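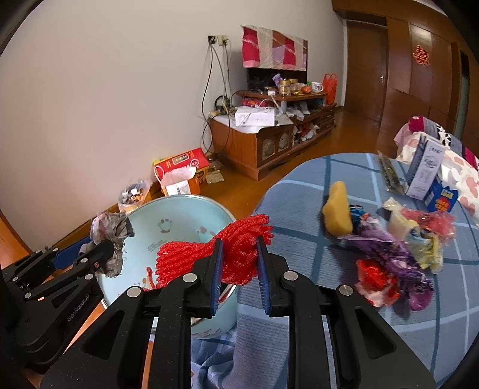
Atif Tarar

Clillberg Household Sorting Set

README

Overview

Clillberg is a set of notes and labels on sorting small household items into open containers: buckets, tubs, trays and drawers. It covers the things people keep in the bottom of a cupboard or beside a chair, which are soft, oddly shaped and hard to stack. The set holds 2,314 item records taken in 23 rooms. Each record gives the item, the container, the surface nearby and the state of the container while the item was being handled.

The set was put together for the Grakau storage project, which needed plain labels for soft goods. Earlier lists had good coverage of boxes and tins and very little on cloth, sponge, cord or wrapping.

Contents

items.csv: one line per item record
containers.csv: one line per container
surfaces.csv: floors, table tops, seats and covers
terms.txt: the word list used by the labellers
changes.txt: edits since the first release

Item labels

Every item has a main label and up to two secondary ones. The main label describes form (bundle, sheet, block, wrapper, cord, other). Secondary labels give colour and texture. Brand and purpose are left blank unless they can be read or are beyond doubt.

The picture at the head of this file shows the kind of material covered. The red spongy strands, narrow in the middle and spread at both ends, are labelled "bundle; red; spongy". The yellow piece on the checked cloth goes in as "block; yellow; sponge-like", with the shape field set to irregular. The small crumpled dark blue and teal item beside it is a wrapper. The grey translucent piece over the rim of the bucket is labelled "sheet; grey; translucent", and its material field reads "plastic or fabric". Please do not tidy that field into one or the other.

Loose strands belong to the bundle they hang from and do not get a record of their own. A strand found on its own is a cord.

Container labels

Containers are recorded by type, colour, tilt and rim. Tilt has two values, upright and tilted, and is judged by eye. Printed decoration is noted as present or absent, with a short free-text remark such as "paw-like print". Lettering that cannot be read is entered as "unreadable" and never guessed.

An item lying across a rim has the position value "rim". It is counted neither as in nor as out, and totals for those two values will therefore fall short of the full record count.

Surfaces

Cloth covers are labelled by pattern and main colour. The thing underneath a cover is recorded only where it shows. Wood is entered as "wood" with a colour word and no species.

Known problems

Blue is over-represented among the containers and covers, and a colour-only search for either will return a good deal of the other. Use the type field first.

The words "bundle" and "cord" were used loosely in the first 400 records. These were relabelled by a second person, but a few disagreements remain and are marked with a query in the notes column.

Folded cloth and crumpled cloth share one value. Splitting them was tried on the Terkik rooms and dropped, as labellers could not agree on where one ended and the other began.

Corrections

Send the record number, the field and the proposed value to Atif Tarar. Corrections are merged every Wednesday. Changes to terms.txt need agreement from the Abbasi labelling group before they are applied.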